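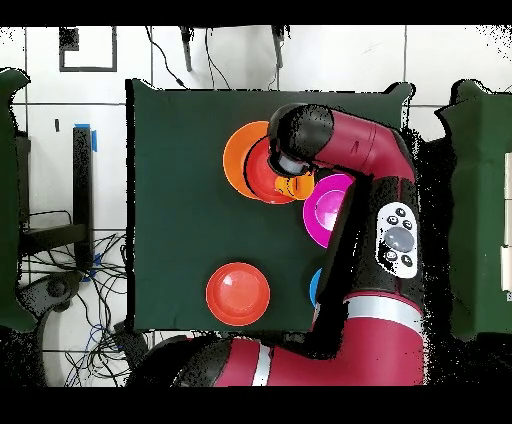

Teodoro Dumlao asked in his comments on the last report whether the arm could clear a full table yet, or only pick up single pieces that had been set out for it. He also asked that the next report say plainly what the money went to and what is behind schedule. Both are covered below.

The short answer to the first question is no, not a full table. The arm picks up single bowls and cups well enough that we have stopped working on those cases. Stacking one dish into another works on some pairs and fails on others. Plates are still the main problem.

Work since the last report

Most of the shop time went into the tabletop setup. We use plastic plates, bowls and cups in bright colors on a dark green cloth, with white floor tile around the table. The old brown cover made the orange pieces hard to separate from the background in the software, and the green one solved that. It was bought as a remnant and cost less than we had set aside.

We then ran 200 pick attempts over several evenings. Of these, 62 were on plates and the rest were on bowls and cups. The plate attempts gave us nearly all of our failures. The usual one is that the fingers come down on the rim, the far side lifts, and the plate slides away. A smaller number failed when the arm stopped short of the dish. We traced those to a wrong height setting for the tabletop, and corrected it before the last two evenings.

The Gronura control software was updated in January. That took longer than planned, as the saved positions from the older version did not load and had to be taught again by hand. We now keep a printed list of positions in the shop binder as well as the saved file.

Open problems

1. Shallow plates. The rim is too low for the present fingers to get under. A new finger shape has been drawn up, and the first pair is being printed at the Vilela shop, where the printer handles the softer material. We expect to fit them next month.

2. Dishes behind the arm. When the arm reaches over the table from its base, it can block the overhead view of dishes on the near side. For now the program moves the arm out of the way and looks again before each pick. This adds about 26 seconds per dish.

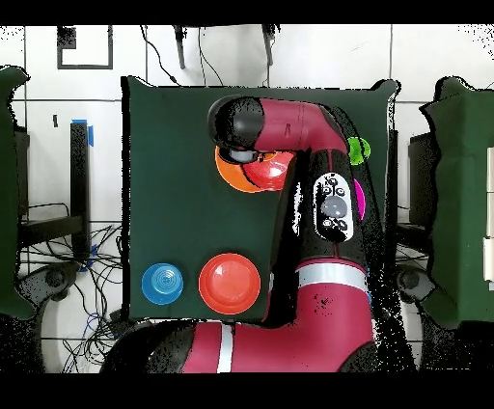 3. Overlapping pieces. Where a bowl sits partly on a plate, the software sometimes treats the two as one object. We have started a set of labeled pictures for this. There are 97 so far and we need more before retraining makes sense.

4. Cables. The wiring on the floor by the table needs to be sorted and tied. It does not affect the tests, but it should be done before visitors are let into the work area.

Spending

The second payment covered the Gronura license, finger material, the table cloth, and our share of the shop rent at Gamwood. The line for a second gripper has not been touched. We would like to hold it until the printed fingers have been tried. If they work on plates, the second gripper is not needed and we would ask to move that money to a better overhead mount. The present mount was made from Plavholm shelf brackets and has to be checked for level before each session.

Next steps

Once the new fingers are on, we will repeat the plate attempts in the same positions, so the numbers can be compared with the ones above.
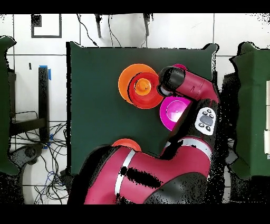
After that we go on to nesting, starting with a cup into a bowl and then a bowl onto a plate. The order matters for the final goal, as the pieces have to end up in a stack that a person can carry to a sink. We have not decided what the arm should do with a piece it has dropped. The simple choice is to leave it and go on to the next one, and the program does that at present.

The full table test is now planned for the end of the next period, one month later than in the original schedule. The delay comes from the software update and the wait for the fingers. No extra money is requested for it.

Please send any questions before the next payment date so that they can be answered in the same report.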